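Anneliese Mühlbauer has four minutes before handover when I catch her, and she says so twice. Coat on, tea in hand. She's run the evening sewing room at Harkby since it opened and wants to talk about mending, quick as we can.

"People think it's about saving money. Some of it is. Mostly they've got one thing they can't throw out."

First thing she ever fixed for someone else: a neighbor's wool coat, lining gone at both arms. She was still in school. Did it wrong, did it over. "I used the same thread I had for buttons. Way too thick. It looked like a fence."

The room gets busy in February. Zippers, mostly, and gloves. Yabsira Abdella takes the zippers, Anneliese won't go near them. "I'll do a hem all night long. Give me a zipper and I'm going home."

I ask Yabsira about that and get a laugh. "She cuts them out for me. She'll do the cutting. Then it's on my chair with a note."

Yabsira came over from the Berhe group, where they did curtains and church robes, big flat stuff. Small work was new. "You have to slow down and your hands don't want to. I went through two packs of needles in the first week, just bending them."

Any advice for beginers? Anneliese goes first. Short thread. Good lamp. Wash it before you bring it in, please. "I've had seven pairs of jeans in one bag and not one of them clean."

Yabsira says practice on an old pillowcase, same seam, both directions. And don't pull tight. "Everybody pulls tight. Then it puckers and they bring it to us."

There was talk of moving the room to the Tarkeck building, more tables, better heat. On hold for now. Anneliese isn't sorry. She likes the window. The Wonisness knitters have the other half of the shelf space and that's a whole diferent conversation, she says, not today.

Favorite job so far? A quilt, two sisters, each had kept half of it. They wanted it back in one piece. Took most of the winter.

"They both cried. I was looking for my scissors," Anneliese says, and goes off to do handover.
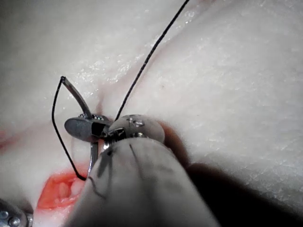
Harkby Hand Sewing and Mending Club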